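December, kitchen bench, started 8:40

Picking up where the last entry left off, with the pot chore. Decha wants us to stop saying "the robot can do dishes" until we can say which dishes, and fair enough! So the job for this week is one pot, from the table to the tray, set down flat and let go. Pot only, no lid. If we can't do that we have no business talking about a sink.

Went back through the Poltlow logs over coffee. 127 tries, 65 good ones, which sounds like a coin flip until you look at where the bad ones pile up. Nearly all of them are the grasp. Once it has the pot properly it hardly ever messes up the carry, and the set-down has been fine since Lech slowed the last bit of the descent (thanks Lech, I take back what I said about the cycle time).

Two things keep going wrong. First, the depth on brushed steel is junk. The wall of the pot comes back as stripes, good points where it's dull and holes where it shines, and the holes move whenever somebody shifts a lamp. Second, the handles. The planner likes the right one because it sees more of it. Seen end-on, the left one is a little block with hardly any depth to it, and the model tends to treat it as a lump on the side of the pot.
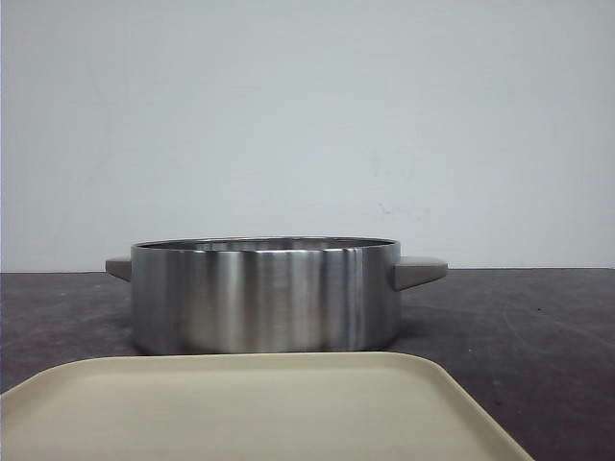 Pot behind the tray, camera just above rim height. Look how different the two handles come out.

Lech thinks we should forget handles and pinch the rim. I tried it by hand with the spare fingers and didn't love it - the pot wants to swing, and with soup in it I'd be mopping. He says we aren't carrying soup. True today, but the whole point of Kunelgate is somebody's actual kitchen, and people have soup.

My vote is still two hands, one per handle, even though it doubles the setup and the second arm needs its wrist looked at. Decha's suggestion is in between: fit a circle to the rim, get the pot center from that, then look for handles only where a pair could be, opposite each other. I like this a lot. The rim gives us a clean bright line nearly every time, and it's the one part of the pot the depth camera doesn't have to be good at.

Had a quick go before lunch. Rim fit worked on the first 4 stills I fed it and then got excited about the lip of the tray on the next one. Need a height check so it ignores anything that low. Also the table is so dark and blotchy that the base edge disappears on some of them, so I'm not using the base for anything.

To do:
- height check on the rim fit
- ask Ingvarsson about softer finger pads, the Kornarley ones slide on steel
- rerun the grasp set with Decha's handle search, same lamps, nobody touch the lamps
- Lech to write up the rim pinch anyway so we can compare

My mother asked on the phone if it can do her pans yet. Told her to keep the sponge.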